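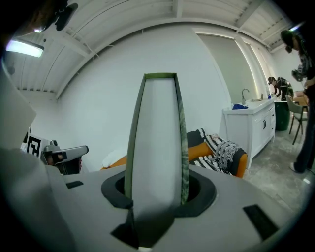 4. Starting a shift with the hand-held gripper

Okay, so you've done the paperwork in section 3 and you've got your station for the day. I wrote this part for people coming over from the old housekeeping crew, the way I did. You already know how to tidy a room. What changes is that you now do it with the tool in your hand, and what you do gets used to teach the Virkent arms the same chores.

4.1 Before you pick anything up

1. Sign in on the Clalto tablet and choose your station. If your name isn't there, ask Fouad Mansour to add you. Don't borrow somebody else's login, your hours go with it!
2. Look over the finger pads. A pad that's peeling or has a shiny spot gets swapped now, before you start.
3. Press gently around the rubber collar at the base of the finger. It should sit flat all the way around.
4. Squeeze the gripper open and shut a few times. You want one smooth movement with no clicks.
5. Check that the square black-and-white marker is clean and firmly stuck down. Wipe it with a dry cloth only.

Caution: Keep your free hand away from the jaw while it closes. It's not strong enough to break anything, but it pinches, and I've got the blood blister to prove it.

4.2 Doing the task

1. Read the task card through once. Cards are short (fold the cloth, straighten the blanket, move a bottle from one end of the counter to the other).
2. Start the recording and wait for the tone.
3. Work at your normal pace. I went way too slow my first week, and half of my takes got sent back for it.
4. If you drop something, pick it up with the gripper and carry on. Drops are fine — the arms have to learn that part too.
5. Stop the recording and put everything back for the next person.

Note: Try to keep coworkers out of your reach area. People working farther back in the room are okay.

4.3 Breaks and targets

The target is 80 takes a shift. Some of us hit 100 on easy cards, but there's no bonus for it and your wrist will complain. Switch hands or switch cards when it starts to ache, and log it on the tablet under "Comfort". Fouad reads those, and the longer breaks we've had since November came out of them.

And yes, everybody asks about jobs. At Lurenero the old cleaning rounds did get shorter when the arms came in, and those hours moved over to this work and to checking the arms' results (section 6). If you'd like a mix of both, put it on your schedule request.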